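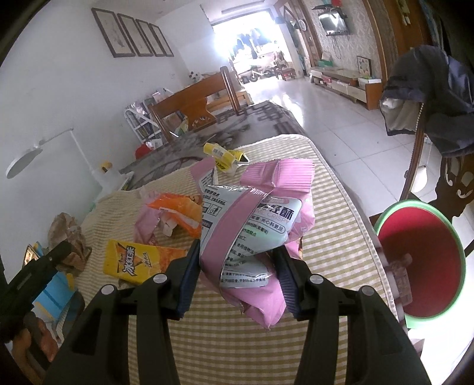 Svetozár Zelenák wrote in under my May post to say that a wastebasket is a wastebasket, and did I really need to spend money on one when a grocery bag hung on a chair does the same job? Well, Svetozár, I did the grocery bag thing for years and I'm tired of it falling off and dumping tea all over the floor!

So I bought the Kusuma, the round one with the green rim and the red inside. It holds 10 quarts and it lives by the big table, where everybody in my house eats snacks, opens mail and leaves every last wrapper behind. The colors looked a little loud to me online, but I've come around. The red is cheerful, and you can spot a dropped receipt in there before it gets buried.

What I like most is how wide the mouth is. I can clear the table without getting up (lazy, I know), and candy wrappers and chip bags go in just fine. Drink cartons too, if you flatten them first. Paper is where it gets tricky. I wrap breakable stuff in newspaper when I mail it, so there's always a lot of the stuff lying about, and a few big balls of it will fill the basket in no time.
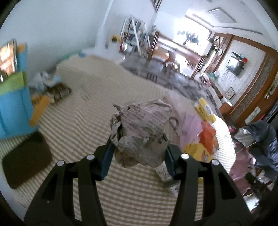 Tearing the sheets in half first helps a lot, and so does pushing everything down with your fist now and then. My old Uletti was taller and took more paper, but it tipped over if you looked at it wrong – the Kusuma has stayed put so far, even with my nephew kicking it under the table.

Two complaints. Regular small bags slip down inside after a day or so, and I had to go buy the next size up. And the rim is a pain to wipe, crumbs get stuck up under it. I use an old toothbrush.

I'd still buy it again, and I might get a second one for the laundry room if the price drops.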